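Some people will tell you that black things reflect no light at all. Don't believe them until you've checked.

# Is black really black?

You may have read in a book that white things bounce all the light back and black things swallow it all up. It is a tidy rule. It is also only partly true, and you can find that out with a torch and a pair of school shoes.

## What the rule gets right

Light travels from a lamp or the sun until it hits something. Some of it goes into the thing it hits and stays there, which we call being absorbed. The rest bounces off, and if any of that reaches your eye, you see the thing.

A lemon absorbs a lot of the blue light and sends back most of the yellow. Black paint absorbs plenty of every colour and sends back very little. So far, so good.

## What the rule leaves out

"Very little" does not mean "none". If a black shoe sent back no light whatever, you wouldn't see laces, or stitching, or the dent where you kicked the wall. You'd see a hole in the shape of a shoe.

Adverts are fond of skipping this part. There is a tin of Nastetti paint in our shed with "TOTAL BLACK" printed on the lid. I painted a board with it in November and then shone a torch at it. I could see the brush marks. Total black, my foot.

## Shiny and dull

Now for the bit I find more interesting. Two things can be painted the same black and look quite different, depending on how smooth they are.

* **Glossy** means the top is very smooth. Light that bounces off it goes away neatly in one direction, like a ball off a hard floor. If your eye happens to be in the way, you get a bright patch.
* **Matt** means the top is rough, even if the bumps are too small to feel. Light hits the bumps and goes off all over the place. A little reaches you from everywhere, so the surface looks soft and even.

You'll hear people say that shiny things are "brighter". Are they? Move your head. The bright patch moves too, and the spot where it was now looks as dark as anything.

## Try it yourself

You need a torch, a dark room, a sheet of black sugar paper and something black and smooth, such as a plate.

1. Lay the plate and the paper next to each other on a table.
2. Hold the torch so that it slants down at 45 degrees.
3. Look from the other side of the table, then from right beside the torch.
4. Do it 3 times, and write down what you see before you decide what it means.

Never shine a torch in anyone's eyes, and don't use the sun instead.

If your result doesn't match mine, don't cross it out. Check the torch, check the slant, and have another go. I could be wrong, and so could the book.
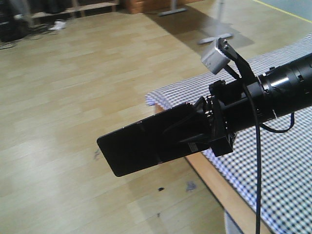
Black things have to send some light to your eye, or you couldn't tell one part from another. Try it with the machine arm over the pale wooden floor. The round part near the right-hand side is glossy, and it has a bright streak along the top. The long flat plate at the other end is just as much a black thing, but its finish is matt, and even so you can make out a faint line across its middle. Anyone who says black reflects nothing can explain that line to you, and you needn't let them change the subject.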